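Thread on fridge door seals and why most of them get replaced too early. Notes from the Indcombe flats, where I look after the kitchen gear.

1/ A seal that whistles or frosts is usually dirty or flattened in one corner. Wash it first. Warm water, a drop of dish soap, a soft brush in the folds. Dry it fully before you shut the door.

2/ Paper test. Close the door on a strip of printer paper and pull. You want even drag at every point. Check the hinge side too; most people only do the handle side.

3/ If one corner is slack, warm it with a hair dryer on low for a minute, pull the rubber out by hand, close the door and leave it for 30 minutes. Repeat once. If it goes slack again by Tuesday, order the part.
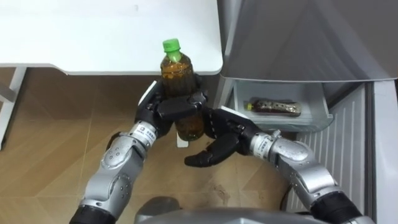 4/ Level matters more than the seal. The cabinet should lean back slightly so the door swings shut from half open. Wind the front feet out a quarter turn at a time and recheck.

5/ Tiled floors are the worst for this. A foot sitting on a grout line will settle and throw the door out. Shift the fridge a couple of centimetres or put a hard pad under the foot.

6/ Parts. The Meinecke 3171 gasket pushes into a groove, no screws. The older Treron ones sit behind a liner with screws all the way round. Loosen those, don't remove them, or the liner drops.

7/ New gaskets arrive folded and stay creased. Lay them flat in a warm room overnight. Grey and white cost the same; the colour makes no difference to the fit.

8/ Correction to 6: the Treron screws are Phillips on the tall model and square drive on the short one.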